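Handheld gripper demos vs teleop for cloth folding – anyone else seeing this?

ustdale_rob
March 16, 2023
So I finally got through the Godholm write-up by Unathi Radebe and Laurinda Leitão. They trained one folding policy on 3,845 demos done by hand with a gripper, and a second on teleop demos of the same folds. The handheld one did better on beds it had never met. I've been trying something similar at a much smaller scale and my numbers lean the same way!

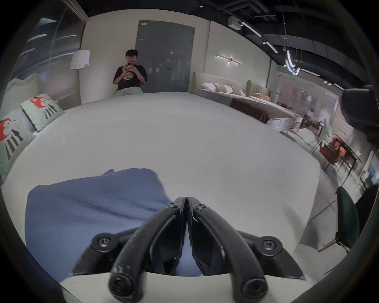

My beef with teleop has always been that you stay in one lab with one table. With a handheld you can go wherever there's a bed. Blue cloth on a plain white cover is the easy case for grasp detection, and I pinch the cloth between the fingers before I start the fold, same as in their protocol. White on white is where my policy still falls apart.

cordier77
Not convinced. They had 11 locations for handheld and 2 for teleop. That's a location result – the gripper has nothing to do with it.

ustdale_rob
Fair, but getting to 11 places is the whole point of the method, no?

cordier77
Then say that in the title! I'd want both sets cut down to the same rooms before I believed any of it.

vamero_fan
I'm kind of with cordier. We have more than 4,000 handheld demos here and the wrist angles are all over the place, half of them our arm can't even reach. Did they filter for that?

ustdale_rob
They did, it's in the appendix. Reach check first, then they toss anything too fast for the arm. I skipped the speed part and I'm rerunning with it now.

vamero_fan
ok, reading the appendix tonight. Post your rerun either way please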